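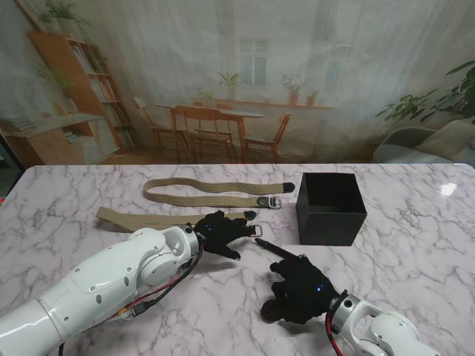 What is in the Lubis belt set?
Canvas belts, the webbing kind with a metal buckle and a metal tip, and the notes on coiling them into an open-top box.

Lubis README
Last edited 17 May 2020

Lubis covers the putting away of belts, a chore most households handle by shutting the drawer harder. It has 1,233 entries, each one belt and one attempt. Of these, 200 are marked "sprung", meaning the coil let go before it reached the box. We kept them. They are the liveliest part.

Fields
belt_color: khaki, mostly. Our supplier had views.
start: flat, looped or heap
buckle: threaded or free
result: boxed, sprung, abandoned

Known problems
"Looped" and "heap" overlap, depending on who labeled them and how close it was to lunch.
Entries before 900 use the old spelling "bukcle". Search for both.
Leather is missing. It lives in Dandus, along with the suspenders.

Use
Free for any purpose, credit to Pevow. Corrections are merged in September.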